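3.2 Why people trust a pale table

I got into this through my mum's kitchen, which is a poor start for a paper, but there we are. She swore her old dark worktop was cleaner than the new white one, and I wanted to know if other people judge surfaces by colour as well. So Hussam Bitar and I asked 390 café customers in Skultance to rate tabletops for cleanliness, each on a scale from one to 8.

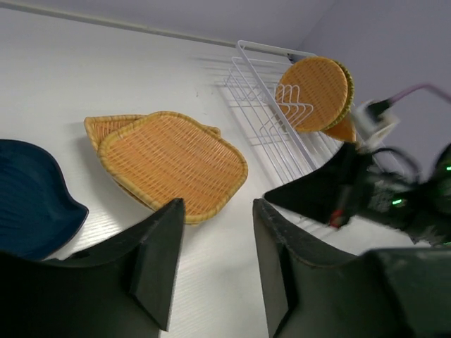

Our worry from the first pilot was pattern. Customers kept telling us that plain tops "show everything", while busy ones let you relax a bit, and they said it most on a Saturday when the cafés were full. A white top with a fine, faint wood grain sits nicely between the two, so we put that finish in the middle of our range and built the other ratings out from it.

Shine was harder to pin down. People liked a bit of gloss at breakfast and grumbled about it by evening - lamps, mostly. We went back in December with a shorter form and got 945 ratings, of which 800 were complete enough to use (Section 4).

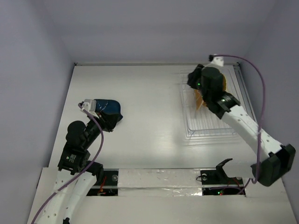

Figure 2. White work surface, slightly glossy, with pale walls on three sides.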